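Search products Enter keyword or item no. Go

15 October 2022
By Mali Rees

Print this page | E-mail to a friend

Imer Bench Dough Sheeter, hand-cranked

The Imer is a dough sheeter for people who have outgrown the rolling pin and can't yet justify a machine that needs its own electrician. You turn a handle, dough goes in thick on one side and comes out thin on the other. It has done this in the same way since the first one left our shop, and we've resisted several suggestions to give it an app.

Two steel rollers, 55 cm wide, run in bronze bushings. The gap is set with a dial on the right-hand side, marked in clicks. We don't print millimeters on the dial, as flour gets into everything and after a month you'll be going by feel anyway. Start wide. Everyone starts too narrow, tears the first sheet, and calls us.

Laminated dough is where it earns its counter space. Croissant people like it because butter stays where butter was put, provided the dough is cold and you don't crank like you're starting a tractor. Pasta works well. Pie crust works if you chill it first. Gingerbread works so well that we run out of stock every December, so if this is a gift, please order before you think you need to.
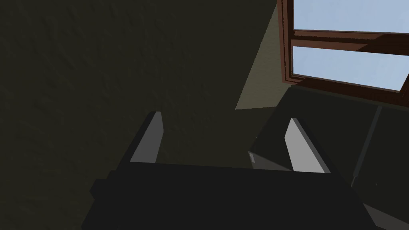

The crank comes off for storage and also for households with small children, who regard it as a toy and are right. Left-handed bakers can ask for the handle on the other side. There's no charge, but it has to be done before shipping, and Ursina Egger in assembly would like it known that "can I just flip it over" is not the same thing.

Which table it goes on matters more than which dough goes through it. The Imer clamps to any edge up to 70 mm thick. It wants something heavy that doesn't wobble. We've had customers try a folding table once each.

Cleaning

Brush, don't wash. Let the scraps dry, turn the rollers slowly and brush them off from above. The scrapers lift out without tools. Water in the bushings is the one thing not covered by the warranty, and we can tell. Yes, even if you dried it with a hair dryer.

A drop of food-grade oil on each bushing twice a year is plenty. Johanna Gasser, who handles returns, has opened machines that were oiled like a salad.

What's in the box

Sheeter, crank, both clamps, brush, spare scraper set, and a booklet of dough recipes by Andri Mayrhofer. The booklet is good. The jokes in it are his own responsibility.

Not in the box: the catch tray. It used to be, and then so many people told us they already owned a baking sheet that we took the hint. You can add one at checkout.
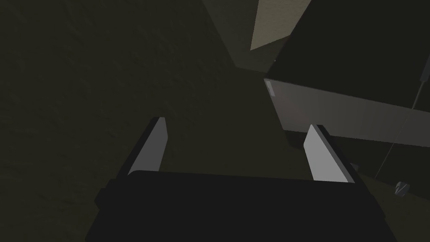

Two fingers, well apart, pale pad on the left one.

Delivery and warranty

We ship in plain cardboard with the rollers locked. Take out the red locking pin before cranking. If the handle won't move, it's the pin. If you've taken out the pin and it still won't move, check whether you've taken out the pin.

Warranty is 2 years on the bushings and the frame, and scrapers are sold as spares for as long as we're in business. For the motorized version, see the Gustia page.

Print this page | E-mail to a friend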